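The Jumper at the Back of the Drawer

Every August, when the mornings at our end of the house begin to smell faintly of apples and damp paths, I get the dark knitwear out and have a good look at it before I need it. My mother did the same, only she did it at the kitchen table with the wireless going, and she would hold each cuff up to the light and tut at it until somebody offered to put the kettle on.

Black and charcoal are the colours I find hardest to look after, and I own far more of them than is sensible. 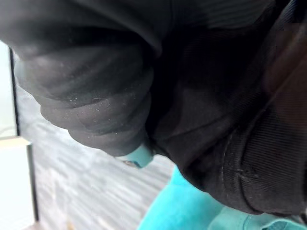
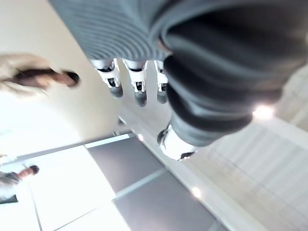
Start with the ribbing

Ribbed cuffs and waistbands do all the hard work in a garment. They are tugged over hands, pushed up to the elbow for the washing-up and dragged along the edges of desks, so it is hardly surprising that a cuff with a paler patch or a small frayed mark so often belongs to a sleeve that is otherwise perfectly good. I used to throw such things into the rag bag without a second thought, and I still feel a pang about a certain charcoal cardigan.

Edit Orbán put me right. She runs the mending afternoons at Mukora, a narrow shop with a long table down the middle, and she has been taking in other people's sleeves for 11 years. Her advice is to turn the cuff inside out and look along the seam where the rib meets the body of the cloth, for a weak seam will let the whole band sag, and it is a far easier thing to put right than a hole. A few small stitches in matching thread, never pulled tight, and then a gentle stretch with both hands to be sure the rib can still give.

"People sew a cuff as if they were closing a sack," she told me, rather sternly, while unpicking one of mine.

The matter of lint

Then there is the fluff. Black cloth gathers tiny pale specks from everywhere — towels, tissues, the cat, the inside of the airing cupboard — and they love to settle along the folds, where a quick brush over the top misses them. Lay the sleeve flat, smooth the creases out towards the cuff and work in one direction with a soft clothes brush. I have a drawer of sticky rollers as well, but they leave knitted fabric feeling a little tacky, and I only reach for one when the taxi is already outside.

Csenge Vincze, who shares the long table at Mukora and dyes her own wool, keeps her darks well away from anything bright until the colour has properly settled. She washes a new black jumper 4 times by itself, inside out and in cool water, before it is allowed anywhere near a favourite turquoise or a pale grey. I have never managed more than two, and I have one rather murky pillowcase to show for it.

Putting it away

Fold the arms in loosely, with the cuffs lying flat, and don't stack the pile so high that the bottom one comes out pressed like a flower. Mine live on the middle shelf now, heaviest at the bottom, with the mended cardigan on top where I can get at it on the first cold evening.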